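Re: [murthy-dev] segmenter merging thin stuff on patterned cloth

> Reran the Wosia set with the new mask head. 1,000 frames, 874 pass the
> overlap check. Nearly all the fails are strands touching somthing else.
> Can we just raise the split threshold and ship?

Pls don't ship yet. Raised it here on the Ultlow branch and it breaks the other way – one pearl strand comes back as 9 separate objects, and the planner happily queues a grasp for every one. Took planning time to 580 ms too.

The kind of thing it has to cope with, pearls going through a bangle and ending up against a heap of metal beads:

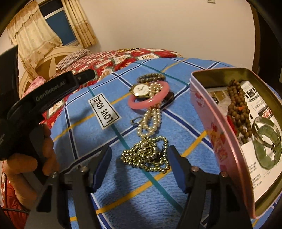

**Brilitz, July 2021**

Ran this one by hand. Pink bangle fine. Watch dial gets its own mask, good, but the bunched end of the pearls beside it gets pulled in. Pearls and metal beads come out as one blob at any threshold I tried. Checked cloth – stripes leak into the mask inside the open loop on the right of the heap.

So two things:

- hole handling in `mask_merge`, loops shoud stay loops
- planner needs a "linked" flag, so it won't lift the bangle as if nothing runs through it

Can do the first. Someone else want the flag? Config for my run is on the branch, old threshold still default.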